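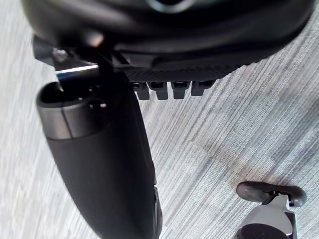 Monday, 14:20. Wrist camera blur test, under-chair reach

Follow-up to Inese's note on the Skollwood policy stalling below furniture. Her guess was depth. Mine is motion blur in the wrist stream, so today I varied approach speed only and left the planner alone.

Setup: Munro arm, same finger pads as last week. Target is the gas-lift column under the office chair, approached from the side at carpet height. Exposure locked. Base pose reset by hand between runs, which adds some scatter.

Data: 472 frames logged across 6 approaches. Blur filter (Laplacian variance, threshold 116) rejected 349 of them. Nearly all rejects come from the fast segment, where the seat underside gets close to the lens.

Second problem is the carpet. The diagonal stripes keep scoring as sharp when the chair parts in the same image are smeared, so a whole-image score passes frames that are useless for locating the column. Need to score on a crop. Fergus suggests masking by the predicted gripper path. Simpler option is a fixed crop over the upper half. Try that first.

Dark plastic against dark plastic is still poor for the keypoint matcher. The gray collar is the only feature on the column I would trust.

To do:
- rerun at half speed, same start poses
- crop-based score, recheck threshold
- ask Innes whether the Lorumcombe set has any under-seat views
- write up for Lewis before the May review

Logs are in the shared folder under blur_chair.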